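How to Write the Back Cover Copy for a Science Fiction Novel

Back cover copy (also called a blurb, though that word gets used for author quotes too) is the short text on the back of the paperback and on the store page. It has one job, to get a reader who likes this kind of book to open it. Most writers find it harder than the novel. The method below is the one I used for Dellatent, and I've used it since for other people's books.

You will need the finished manuscript, a notebook or blank file, and a couple of evenings. Don't try it before the manuscript is finished. The ending tends to change what the book is about, and then you have to start over.

Step 1. Read the back covers of books like yours

Take eight novels off your shelf or the library's that were published fairly recently and sit close to yours. If you wrote a generation ship story, look for generation ship stories. A classic from decades ago won't help much, because the copy on those was written for a different buyer and often gives away half the plot.

Type out the text of each one. Typing makes you go slowly enough to see how it's put together. Mark where the main character's name first appears, where the setting is explained, and where the text stops. In most of them the copy stops well before the middle of the book. Mark also how many made-up words are in it. You will probably find fewer than you expected.

Step 2. Write down the plain facts

Before you write a sentence of copy, answer these in ordinary words:

Who is the main character, and what do they do all day?
What changes?
What do they want once it has changed?
Who or what is in the way?
What happens if they fail?

Keep each answer to a line. For Dellatent mine were: Kanum is a salvage pilot who strips dead stations. She finds one still broadcasting. She wants to get her brother off it. The company that owns the wreck rights wants it quiet. If she fails, he stays aboard when it is burned for scrap.

Nothing in there is pretty. Leave it that way for now. If you can't answer one of the questions, the trouble may be in the book, and it is better to find out at this stage.
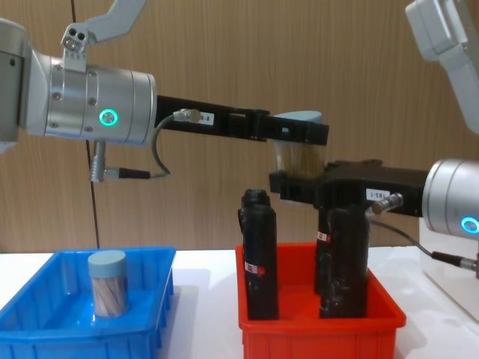 Once you have the answers, put them away for a day. When you come back, cross out anything a reader couldn't follow without having read chapter one. I had "wreck rights" in my first version and had to change it to "the company that owns the station."

Step 3. Pick the one piece of the world that matters

Science fiction writers want to explain the world first. I understand why, as you spent years on it. But the reader standing in a store doesn't need the calendar, the trade routes or the history of the war. They need the one thing about your world that makes the character's problem possible.

My early copy opened like this:

In the third age of the Pelten Accord, when the Nông fleets have withdrawn beyond the Shelf and the colonies are ruled by rival houses, one pilot will discover a secret that could change everything.

It has four things to learn before a person turns up, and the person doesn't have a name. The "secret that could change everything" could be on the back of any book in the section.

The version that was printed opened like this:

Kanum takes dead stations apart for money. The one at Pelten is supposed to be empty, and it is calling her by name.

One place name, one character name. The Nông fleets are all over the book and they aren't on the cover at all.

A fair test is to count the invented words. Two is comfortable, three can work. Past that, readers start to skim. Words that explain themselves, like "skyhook" or "memory tax," cost you less than words that don't.

Step 4. Write it long, then cut

Write a draft with no limit. Mine ran to most of a page. Then cut in passes, doing one kind of cut at a time.

First pass: take out every character except the main one and whoever stands against them. Side characters can be "her brother" or "the crew."

Second pass: take out anything that happens after the first third of the book.

Third pass: take out adjectives in front of invented nouns. If the reader doesn't know what a Shelf is, "the shattered Shelf" doesn't help.

Last pass: read it out loud and fix what you stumble on.
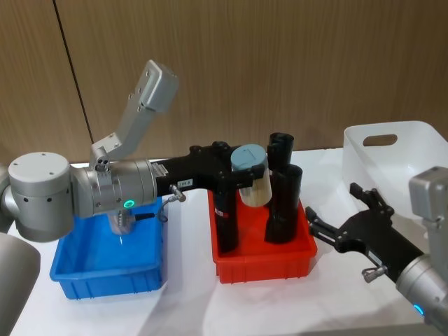 A two-fingered gripper holding a white container with a pale blue lid.

Aim for somewhere between 100 and 180 words for the full text. The store page will usually show only the first few lines before the reader has to click for more, so the opening has to stand by itself. My opening paragraph came out at 49 words, and it fit on my phone without clicking. Check yours on a phone as well as on a computer.

Step 5. Choose the tense and stick with it

Use present tense, third person, even if the novel is in first person past. It's the convention and readers don't notice it. First person copy can work when the narrator has a strong voice, but try the plain way first and compare.

Names should be introduced in the simplest form. If your character is Commander Second Rank Something of the Something, use the last word. Titles can go in if the title is part of the problem (a judge who has to break the law, say).

Step 6. End on the choice

The last lines should leave the character facing something they haven't dealt with yet. A choice between two bad things is the most reliable kind. "She can take the buyout and leave him there, or board the station and lose her license, her ship and probably her air." You don't need a question mark. Copy that ends on "Will she survive?" invites the answer "yes, there's a sequel."

Don't end on a theme either. Lines about what it means to be human have been on so many back covers that they slide right past.

Step 7. Test it on people who haven't read the book

Your beta readers know too much. They will fill in the gaps without noticing. Find people who read the genre and haven't seen the manuscript, and show them the copy with no explanation. Then ask them to tell you what the book is about. Don't ask whether they like it, as most people will say they do.

Write down what they say word for word. If two people get the same thing wrong, the copy is wrong. One of my readers thought the brother was a ghost. I had written "his voice haunts the station," so that was fair.

I went through four drafts at this stage, with new readers each time. It took about three weeks, mostly waiting for replies.

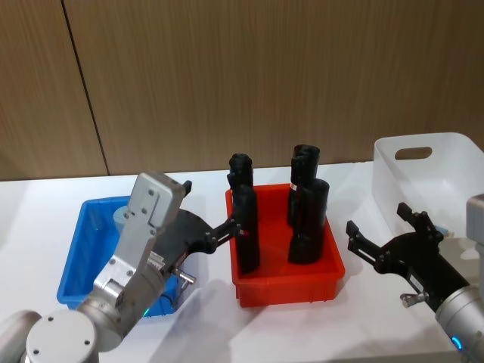
Rafia Butt wrote in after the first version of this page went up to say that she tests her copy backward. She gives people only the last two sentences and asks what they think came before. If they can guess the kind of book and the kind of trouble, she keeps the ending. She also said she'd cut my "and probably her air," and that a joke so close to the end lets the pressure out. I kept it, but I've tried her test since and it's a good one.

Ayten Kahraman asked about series. For the second book onward, she wanted to know how much of the first one has to be explained. My answer is very little. Say in one line what the character is carrying over, and then treat it like any other book. Put the words "book two of" somewhere clear so no one buys it by mistake. If the second book gives away a death in the first, work around the name.

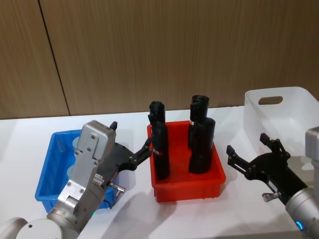
Step 8. Do the tagline last

The tagline is the single line above the copy, often in larger type. Not every book needs one. If you do want one, look for it in what you cut. Mine was a sentence from the second draft that didn't fit anywhere else: "The station at Pelten has been dead for years. It knows her name."

Then I had to change the opening, since both said the same thing. Check for this. A tagline that repeats the first line of copy is wasted space.

Common problems

The copy reads like a summary. You have probably used "then" or "but when" more than once. Go back to the second pass in Step 4.

The copy could belong to any book. Swap one general word for the particular thing. "A dangerous secret" becomes whatever the secret looks like on the day she finds it.

It sounds like a movie trailer. Take out "in a world where," and any sentence made of a single word.

The designer says it doesn't fit. Cut from the middle. The opening and the ending are the parts you tested.

You hate it. Leave it until Wednesday or whenever you next have a free morning, and read the first two lines only. If those are all right, the rest can be fixed.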